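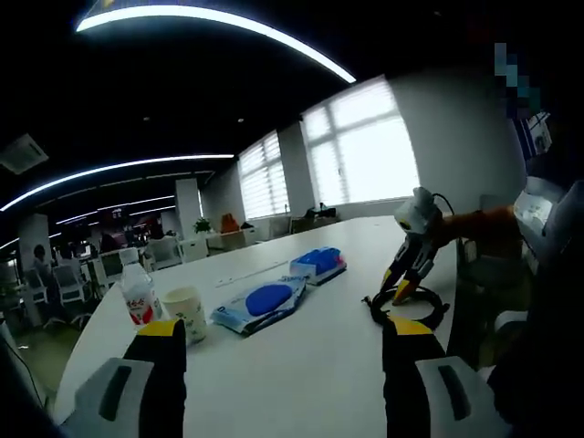 Subject: Re: [cell-maint] Finger pads drifting on the tabletop cell
From: Wolfram Gerlach
To: cell-maint list

Dušan Kadlec wrote:

> We replaced the yellow pads on the arm gripper in July and left the
> hand-held unit alone. Since then the arm closes a little short on
> paper cups and a little hard on flat packs. Bottles are fine. I
> re-ran the zero routine twice and got the same numbers. Is there an
> offset I should be changing, or is this the pads?
>
> Also, the cable at the arm gripper has started to rub when the
> wrist turns all the way over. Shorten it or re-clip it?

It's the pads. The hand-held unit and the arm share one width table in the Kisura config, and the table assumes both sets are worn about the same. If you change one side only, the recorded widths and the commanded widths no longer agree. An offset will hide this at one opening and make it worse at another. Bottles look fine to you because they are stiff and the force limit stops the fingers before the width target matters.

What we do on the Zornen cell:

1. Power down the arm and let the fingers go slack. Pull all four pads, both grippers, at the same time.
2. Clean the finger tips with alcohol. Old glue under a new pad is enough to tilt it.
3. Fit new pads from one bag. The Bostex pads vary between bags, so don't mix.
4. Close each gripper on the 2 mm shim and write down the reading. Then close with no shim and write that down too.
5. Enter both pairs in the width table and delete the old rows. Leaving them in is how we lost an afternoon last time.
6. Run the zero routine once, cold. Run it again after the arm has been moving for a while.

Our raw closed reading on the arm side was 956 after the last change. Yours will differ, but it should repeat. If it moves between runs, check the finger screws before you touch the table.

On wear: we swap at 3,000 closings on the arm. The hand-held set lasts longer but gets swapped with it anyway. Khoo's group goes at roughly 2,000 because they handle a lot of cartons.

On the cable: re-clip it, don't shorten it. Leave the loop at the top of the head free and take up the slack lower down, on the table side. Turn the wrist by hand to both limits with the drive off and look for the place where the jacket touches. If it is already shiny there, replace the cable. Tape will catch on the clip.

Send me your width table before you edit it and I will compare it with ours.

Wolfram

2 replies | 0 shares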